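Workbook: wooden paddle brush, small white basket
August 6, 2023
Entry by Lakshmi Murthy. Read and initialled: Callum Geddes, Ajith Palaniappan.

Item

One wooden paddle hairbrush, broad rectangular head, slender handle, reddish-brown finish. It goes with the white plastic basket (perforated body, arched carrying handle) under Kartha stock line 1,174. Both are to be written up for the Pultness sheet before they go back on the shelf.

Surface

The grain has to be judged against something neutral. Under a warm lamp the honey areas and the red areas merge and the finish reads as one colour. I have stopped using the desk lamp for this. 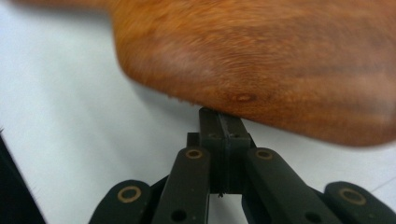

Colour terms should follow the May list: honey, orange-brown, reddish-brown. Zane wrote "cherry" on two old cards and it has been copied forward ever since. Cherry is a species and we have no species information from the supplier. Strike it wherever it turns up. Small dark ovals in the grain go down as "spot, oval" unless someone has confirmed a knot with the loupe.

Work surface

The pale board stays on the white table for all brush and basket work. Wipe it with a damp cloth, then a dry one. No solvent near finished wood.

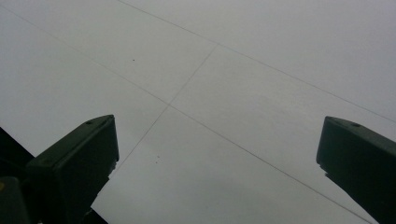
Nandini asked whether the board needs replacing. My view is no. Trukent quoted for a new one with a 40 day lead time and the present one lies flat, so the money is better spent on cloths and labels.

Placement

Basket toward the far side, brush nearer the operator with the handle angled to the right. Keep the basket handle up so the rim can be checked without moving it.
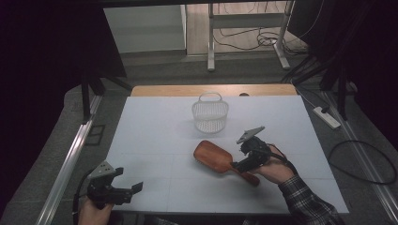
The brush is lifted by the handle and never by the head. Pad and pins are a separate inspection and were not done for this entry. Ajith has the form, revised to take a line for handle finish and another for the rim of the basket.

Still open

1. Amend both cards to remove "cherry" (Zane).
2. Confirm with Zititska whether the basket is sold alone or only with the brush.

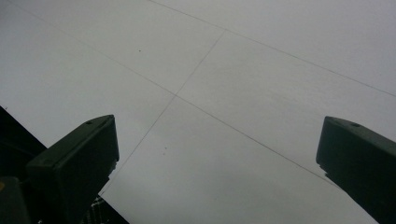 3. Order cloths, pack of 72.
4. Return brush and basket to the Kartha shelf once the sheet is signed.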